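Bench 2, gripper spares and April order
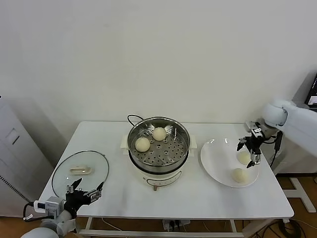

Last changed: 9 January 2025, W. Marwat

Steamer task stays on two arms, so budget for both grippers. Vernska quote: $743 per finger set, 19 business days. Farahani is cheaper but wants a minimum order of 50. Not viable.

Lid knob is a low bar; current fingers open wide enough on paper. Aicha to measure before we commit to longer ones.

Cable sleeving: add to the same order, grey if they have it. Cap is $2606 incl. freight. Salma has the cost centre code.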